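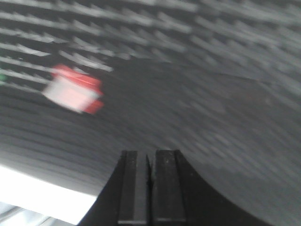 Why did the finish on the Kivovley cabinet go cloudy?

Moisture got into the shellac, either through the alcohol or out of the air while the film was still soft. We have evidence for both, and so far each of us favors the one that was somebody else's job.

March, Nerwood shop, afternoon. Raining again.

State of the cabinet: left door has a pale bloom across the upper half. Right door is fine. Top is fine except near the back, where it looks like someone breathed on it and the breath stayed. Carcass sides were padded earlier in the week and look better than I deserve.

All of it came out of jar 209, Catetti blond flakes, dissolved in the alcohol from the old can. The can lid doesn't seat. I wrote "lid doesn't seat" on a strip of masking tape and stuck it on the can in the fall, which I considered at the time to be a repair.

Pendo's view is that the alcohol is guilty. Alcohol pulls water out of the air whenever it gets the chance, and that can has had all winter. My view is that the doors went on last, on the wettest day, with the window open for the fumes. Jinfeng's view is that we should have used varnish. Jinfeng has had this view for as long as I've known him and it doesn't depend on the question.

Test, so we can stop talking:

Panel A, jar 209, window shut, heater on.
Panel B, jar 209, window open.
Panel C, fresh jar, new alcohol, window shut, heater on.
Panel D, fresh jar, new alcohol, window open.

Offcuts are from the same walnut as the doors. All sanded to 400 and wiped down. Erick offered to take them on to 800 and I said no, then found him doing it anyway on the back of B. Back of B is gorgeous. Front of B is the one that counts. Three coats each, padded on, an hour between coats. I dropped D face down on the floor after the second coat and had to start it over, so D is behind the others and has a small dent that we are all being polite about.

After coat one: nothing to see on any of them.

After coat two: B slightly milky along one end. A clear.

After coat three: B milky over most of the face. A has a faint haze if you tilt it toward the lamp, and Pendo tilted it toward the lamp a lot. C clear. D, caught up at last, has the haze too but only where the draft from the window reaches it.

So: bad alcohol makes a little bloom, damp air makes a little bloom, and the two together make a Kivovley door. Pendo and I were both right, and it took four panels and most of an afternoon to make us both unhappy. 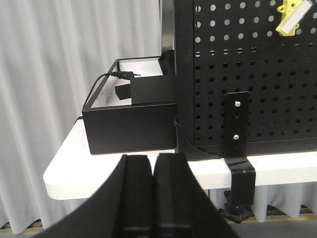
Black box on the white folding table.

Went on to the cure. The usual trick for bloom is to wipe the surface lightly with a pad barely damp with alcohol, so the top of the film softens and the water can leave. Tried it on B with new alcohol, heater going, window shut. First pass cleared a good stripe. Second pass cleared more. Third pass I leaned on the pad, stopped moving to answer Oksana about the hinges, and now B has a print of the pad in it with very crisp fabric texture. Note for next time: keep moving, let Oksana wait.

Tried A the same way without conversation. Cleared completely in two passes. Left it to sit while I cleaned up and it was still clear when I came back.

Oksana's hinge question, since it's going to come up again: the brass ones from Tanui are a hair thicker than the old pair, so the left door will bind at the stile unless the mortises go deeper. She wants to cut them before the finish is fixed. She's right, chips and soft shellac don't mix. Hinges first, then.

Plan for the left door:
Hinge mortises (Oksana).
Wait for a dry day. Stella has a humidity gauge at home and says she'll bring it in, which will replace the present method of Erick looking out the window.
Two light passes with new alcohol. If the bloom stays, stop, cut back with 400, and pad on two coats from the fresh jar.
Back of the top gets the same, after the door, assuming the door goes well.

Jar 209 is now labeled KNOTS AND JIGS ONLY. Old can goes to cleaning brushes. New alcohol gets split into five small bottles with caps that screw down, so we open one at a time and the rest stay shut.

Jinfeng read the panels over lunch, picked up C, turned it over twice, and said it would look very nice under varnish.

Still to do: tell Kivovley the cabinet will be late. Pendo says it should be whoever left the window open. I have asked to see the evidence.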